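# Mugs and wire baskets

19/05/2024

Notes on the mugs at Hutell and the baskets we keep them in. The page began as a list for our own use, and it has grown a bit with each clean-out of the kitchen cupboards. Names are the ones we use on the shelf labels. Older entries come first.

## The shelf set

**Bronthorpe, white.** The first ones we bought, in January, as a box of 4. Thick walls, a wide handle and a heavy base. They stack badly and chip at the rim if you try it.

**Bronthorpe, blue.** Same shape as the white. The glaze is thinner near the foot and the colour goes a little green there. Good for soup.

**Yan, tall.** Holds more than it looks like it should. Too tall for the top rack of the dishwasher, so it goes on the bottom with the plates.

**Yan, short.** The one most people reach for. Small handle, room for 2 fingers. We have lost a few of these to the sink.

## Baskets

We moved from plastic tubs to wire a while ago. Wire drains better and you can see what is in it from the side. The drawback is that small things tip between the wires, so teaspoons have their own tub.

**Ina, round.** Used for fruit now. The curved sides waste space with mugs, and the handles catch on one another.

**Ina, deep.** Fine for cloths and tea towels. Mugs end up in 2 layers, and the bottom layer is a nuisance to get at.

**Rectangular, silver wire.** The shape we prefer for mugs. The rim stops them sliding off when the basket is carried, and the flat bottom sits well on a bench. 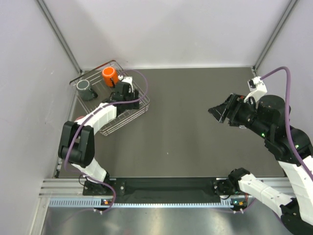
Grey and orange are the colours we would buy again. Both are easy to tell apart from the white ones at the back of a cupboard, and tea stains don't show as much on a dark interior. Orange is the favourite for visitors. Grey tends to get left on desks.

## Storing and carrying

Mugs go in upright, with the handles clear of the next mug. Upside down is fine for drying, but they should be turned over before they go back on the shelf.

Don't fill a basket to the edges. Leave enough room to get a hand in.

Dry baskets for 15 minutes on the rack after washing. Water sits at the joins in the wire and marks the shelf paper.

Still to add: the enamel mugs, and the lids that came with the Yan set.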